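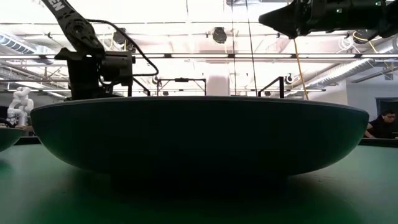
Glaze calculator: batch totals wrong after import (solved!)

Product: Prondness recipe software, desktop version
Status: Closed
Opened: 29th December
Topic: Import and scaling

What I reported

First off, I love this program and I use it every day in the studio. I'm working on a line of dark green serving bowls, and I moved all my old recipes over from a Daltik spreadsheet so I could finally stop doing sums on the back of clay bags. The import went through without a single warning. Then I scaled my green base to a 1,000 gram batch and the feldspar line came out at 34 grams. It should be 340! Everything else in the recipe looked right, so the total at the bottom was way short too.

I only spotted it because I've mixed this glaze so often that I know what the feldspar pile looks like in the bucket.

What I tried first

Restarted the program. Same number.

Deleted the recipe and imported it again. Same number.

Typed the recipe in by hand under a new name. This one scaled perfectly, which was a great clue! The math was fine and the trouble had to be in the file.

Opened the spreadsheet on my other computer, exported it again and imported that copy. Wrong again, but now I knew where to look.

Reply from support

Thanks for the clear notes, and especially for testing the hand-typed version, that saved us a lot of digging. Could you open the exported file in a plain text editor and copy the feldspar line into this ticket exactly as it appears? Please include any spaces.

My answer

Sure thing! The line reads: Feldspar Fothergill; 3 4.0

There's a space sitting between the 3 and the 4. I never noticed it in the spreadsheet because the column is so narrow. It's supposed to say 34.0, as a percent.

Reply from support

Found it. The importer reads up to the space, takes the 3, then treats the 4.0 as a second value and tacks it on in the wrong place. That gives you 3.4 percent, and 3.4 percent of your batch is the 34 grams you're seeing. It should have stopped and shown you an error. We've logged that as a bug.

For now:

Open the exported file in a text editor.
Search for any space between two digits and take it out.
Save as plain text and import again.
Check that the recipe total reads 100 before you scale anything.

Result

Works beautifully! I found 4 more lines with the same stray space, all in recipes I copied years ago from a Girville workshop handout. Fixed those too, reimported the lot, and ran a 400 gram test batch on screen. Every line matches my notebook.

One wish for a later version: a red flag next to any recipe that doesn't add up to 100. I'd use that constantly.

Reply from support

Added to the request list. A fix for the importer is planned for April. Closing this one, but reply here if another recipe acts up and it will reopen.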